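Press release: for immediate use, February

Can your boss make you answer emails at midnight? Lidik launches free advice line on the right to switch off

I'm Shabnam Ghauri, and I run Lidik, a small legal advice charity for people who have got into a muddle at work. Today we're opening a free phone line about something that fills our inbox more than anything else at the moment, and that's messages from work that turn up when you're meant to be having your tea.

You know the sort of thing. A rota change sent at 10pm. A "quick question" while you're on the beach. A group chat you never asked to join, where the manager can see who has read what (I've got strong feelings about those little ticks!). People want to know whether they have to reply, whether they should be paid for it, and what happens if they simply put the phone in a drawer and leave it there.

The law is a bit of a patchwork. There's no single rule in Britain that says your employer can't contact you after hours. What we do have is a set of older rules on working time, rest breaks and the minimum wage, plus whatever is written in your contract, and how those fit together with a buzzing phone is something lawyers can and do argue over. Some will tell you that the rules on daily rest already cover a good deal of this. Others think they were written for factories and shifts and don't stretch nearly as far as people hope. I've sat in rooms with both camps and I can see why neither wants to budge.

So we asked people. Our survey, run with the help of the research group Radach, had over 2,000 replies, and I read far more of the comments than I'd planned to – I took a stack of them on the train and missed my stop. In all, 52 per cent told us they'd answered a work message in the past week when they weren't being paid to. Plenty said they didn't mind. Plenty more said they did mind but had never mentioned it, mostly out of worry about looking difficult. One woman who works in a care home wrote that she'd started leaving her phone in the car overnight, and then couldn't sleep for wondering what was on it.
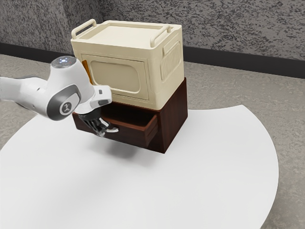 What the new line offers

The line is open in the evenings until 7pm, so you can ring once your own shift is done. You'll get a call of up to 20 minutes with a trained adviser, and it costs nothing. We can go through your contract with you, help you work out whether the time you're spending might count as working time, and talk about how to raise it with your manager without it turning into a row. If it looks as though you need a solicitor, we'll say so and tell you what to ask for.

We can't take on court or tribunal cases ourselves, and we can't ring your employer for you. I'd love to be able to do both, but there are only so many of us!

Do have your contract handy when you call, along with any staff handbook and a few of the messages, with the times showing. Please don't worry if you've never had a written contract, lots of our callers haven't, and that's a conversation worth having too.

The money for the first year comes from the Nustari Fund, who have been lovely to deal with and have left us to get on with it. The law firm Workneh is lending us its employment team for the trickier questions, and they've also been training our advisers over the winter.

What about employers?

You're very welcome to ring as well. A fair few of the managers I meet are just as fed up as everybody else, and are sending messages at night because someone above them is doing the same. We've written a short guide for small firms, in everyday words, on how to agree some sensible hours for contact and what to do about real emergencies. It's free on our website, and we'll happily post a paper copy.

As for whether Parliament should bring in a proper right to switch off, Lidik doesn't have an official line yet. I have my own view, which is that a clear rule would help most people, even a modest one, because at present it all comes down to how brave you feel on the day. Some of my colleagues think a good code of practice would do the job better and cause fewer arguments. We'll be publishing the full survey results in the spring, with both sides set out, and I'd be glad to hear from anybody who wants to argue with me about it.

Notes for editors

Shabnam Ghauri is available for interviews by phone or in person. Mornings are best.

The survey figures can be quoted freely, as long as Lidik and Radach are both named. A short summary of the questions we asked is available from the Lidik press desk.

Callers' details are kept private, but we do have people who've agreed to talk to journalists about what happened to them. Please ask us first and we'll put you in touch.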